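Labor Markets and Institutions
Handout 9: Who Gets Trained, and Who Pays for It

Read before the lecture. The reading list is at the end and it is short, so the usual excuses will need some work.

1. Where we left off

Last time we had a firm deciding whether to hire. Now it has hired, and it has to decide whether the person it hired should know how to do anything. In the textbook version this takes one page. Training costs money today and raises output tomorrow; compare the two, discount, go home. The trouble starts when we ask who collects the extra output, because the worker carries the skill out of the building every evening and may not bring it back.

The standard distinction, which you will see in every exam paper written since your parents were in school:

General skills are useful at many employers. Reading a contract, driving a forklift, cooking a meal for paying customers.

Specific skills are useful at one employer. Knowing which of the two printers on the third floor works.

In a perfectly competitive labor market, a firm has no reason to pay for general skills. The wage rises to match the worker's new value, so the worker gets the whole return and ought to foot the whole bill, usually by accepting a low wage during training. Specific skills get shared, since neither side can use them without the other.

2. The embarrassing fact

Firms pay for general training all the time. They did it while the theory was being written and they have carried on since. There are a few ways to rescue ourselves.

Compressed wages. If pay rises more slowly than productivity as skills go up, the firm keeps part of the gain. Minimum wages, union scales and plain old market power by employers can all do this. Note the awkward result: a "distortion" can lead to more training. Students who came for a clean story about deregulation tend to go quiet at this point.

Hidden information. The current employer knows how good the trainee turned out. Everyone else sees a certificate and a nice shirt. Outside offers are therefore low, and the firm can hold on to people for less than they are worth.

Screening. The training period doubles as a very long job interview.

Frictions. Moving jobs costs time and nerves. This is dull and probably explains a lot.

3. A case to carry around: the kitchens at Arboleda

We will use one running case for the rest of the term, so get comfortable. Arboleda is a port town with a large contract catering trade. Its two big employers are Bivberg, which signs a multi-year agreement with the cooks' union, and Ridunport, which prefers agency staff and a positive attitude.

Bivberg takes on trainees for 30 weeks at a reduced wage. They rotate through preparation, service and stock control, and finish with a certificate the whole trade accepts. Ridunport trains new arrivals for 9 hours, most of it about the parking. 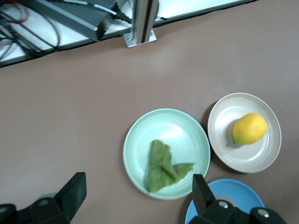

Figure 1. Green plate with a folded green leaf.

Both firms sell much the same lunch at much the same price. If Bivberg's trainees were simply poached on the last day of week 30, Bivberg would have stopped long ago. It hasn't. Use section 2 to work out why, and be prepared to say which mechanism you believe in. "All of them" is a permitted answer only if you can say what evidence would knock each one out.

4. Insiders, outsiders and the agency desk

The two firms also give us a neat picture of a dual labor market. On one side are workers with open-ended contracts, notice periods and a pension scheme somebody has read. On the other are people who learn at 6 a.m. whether they are working at 7.

Dual markets are often explained as a political bargain. When pressure builds for reform, governments find it easier to loosen rules at the margin (temporary contracts, agency work) than to touch the protection of people already in secure jobs, who vote and own good coats. The reform is announced as flexibility for all and lands mostly on the young and the newly arrived.

For our purposes the main point concerns training. A worker expected to leave in a few months is a poor investment from the firm's side. From the worker's side, learning the quirks of a kitchen you'll soon be thrown out of is also a poor investment. So nobody invests, productivity stays low, and low productivity is then brought out as the reason the job can't be made permanent. If you find this circular, good, draw the circle.

Keep two questions apart, though. Does temporary work lead on to secure work (the stepping stone view), or to more temporary work (the dead end view)? And would the same people have had any job at all otherwise? Comparing agency workers with permanent workers answers neither one. They differed before they signed anything.

5. What the state might do

Training levies. Every firm pays in, firms that train get money back. This deals with poaching by making the poacher contribute. It also produces a remarkable growth in things described as training.

Payback clauses. The worker who leaves early repays part of the cost. Fine on paper; in practice, a cook on a starting wage with a bill for 1643 in local currency is not weighing up outside options so much as trapped.

Portable certificates. These help the worker move and make skills visible to rivals. Go back to the hidden information story and ask what this does to the firm's willingness to pay. Then ask why Bivberg goes along with it anyway.

Local pacts. The Tedthorpe scheme, which we cover next time, had employers and the union run a joint school. Gilles Joly's guest lecture in March will deal with how it was governed and with the long quarrel over who bought the ovens.

6. For the seminar

Draw the wage and productivity lines for a Bivberg trainee against skill level. Mark where the firm's profit per worker is largest. Label your axes. I mean it.

Suppose the minimum wage goes up. Give one reason trainee places at Bivberg would fall and one reason they would rise.

Ridunport offers to make all agency staff permanent if the union drops the notice period for everyone. Who in the union votes yes? Think about age and years of service before you think about principle.

Bring one page, typed. Groups of no more than four, and the person who did the work should not be the only one who speaks.

7. Reading

Course reader, chapters 4 and 5. Chapter 5 has a sign error in the second equation that has survived three editions; find it before you quote it.

Notes from Handout 7 on employment protection, especially the table you all skipped.

Optional: the appendix on bargaining models. It will not be examined, though it does make Handout 10 less painful.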